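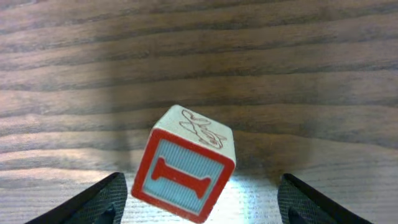
Letter I block: red border, ribbed light blue panel, line drawing in red on the top face. Wear to the edges and corners.

Home Visits Collections Notes Links Contact

Filed under: Works visits / Wooden toys

Kondell block works, Sullville
01/05/2019

The Kondell works occupies a single-storey brick building on the north side of Sullville, behind the goods yard. It makes wooden alphabet blocks and, in smaller numbers, plain building bricks. Open days are held in May. Entry is by the side door, and visitors are taken through in small groups in the order of production, starting at the timber store and finishing at the sorting benches. The tour is meant to last an hour. Ours ran over at the press.

Timber store

The wood for the current range is lime, bought as sawn planks and stacked with spacers between the layers. A moisture meter is kept on a hook by the door and readings are chalked on the end of each stack. Planks go forward when two readings taken a week apart agree. The store is unheated. Beech was used in the past and was given up for cost. It takes a cleaner corner but blunts the cutters sooner.

Sawing and sanding

Planks are planed, ripped into square lengths and crosscut against a stop. The crosscut saw is the noisiest machine in the building and ear defenders are handed out before the door is opened. Cut blocks drop down a chute into the sanding drum, where the corners are taken off by the blocks knocking against each other and against loose pieces of abrasive. The operator sets the time by eye. Too short a run leaves a sharp corner, and too long a run rounds the face so far that the border will not print evenly. A board on the wall shows samples of both faults, with the accepted block in the middle.

The press

Raised faces are formed on a Zupan screw press, converted from hand to motor drive. The die is a steel plate with the border, the letter and the background cut into it. Where the background is ribbed, the ribs are cut into the plate as a row of fine grooves. I asked what they were for. The answer was that a flat panel shows every variation in the grain once it is coloured, and a ribbed one hides most of it. The ribs also make it harder to see where a roller has overlapped.

The dies are kept in shallow drawers under the bench, in letter order. The I die is one of the less worn. The letter has wide flared serifs at both ends and these carry most of the load, the stem being a plain bar. On a child's block this is a sensible form of the letter. Without serifs it is a stroke, and can be taken for a lower-case l or the figure one. It still gives some trouble when the block is turned on its side, and one of the party read it as a bone.

Colour

Two methods are in use. Raised parts, meaning the border and the letter, are coloured by roller. The panel behind them is done first, by spray, and the roller then covers whatever stands above it. Paint is supplied by Terko in closed drums and thinned on site. Red and light blue were being run on the day. Drying racks stand along the far wall, and blocks are turned by hand between faces.

Picture faces are printed flat in one colour of line on an unpainted or cream ground. The drawings are simple outlines, small enough to lose detail if the stamp is over-inked. A tray of rejects showed animals with closed-up legs and filled eyes.

Reference cabinet

The cabinet is in the corridor outside the office. It holds 1,131 older blocks, bought back or sent in, and the catalogue has 1,236 entries. The difference is made up of blocks recorded and later lent out or mislaid. They are kept for comparison of colour and wear. On used blocks the red goes first along the edges, then at the corners, which scuff. Cream faces pick up grey, and this does not wash off without lifting the drawing. The painted panels generally last better, being set back behind the border.

Handling of the older blocks is allowed at the table. Gloves are not asked for.

Practical notes

The works is a ten-minute walk from Sullville station, uphill on the way there. There is a step at the side door and another between the saw room and the press. Groups of 3 or more should write beforehand. Seconds are sold by weight from a bin in the office, unsorted, so a full alphabet should not be expected. My bag had several of the letter O and no vowels otherwise. Photographs may be taken everywhere except in the spray booth.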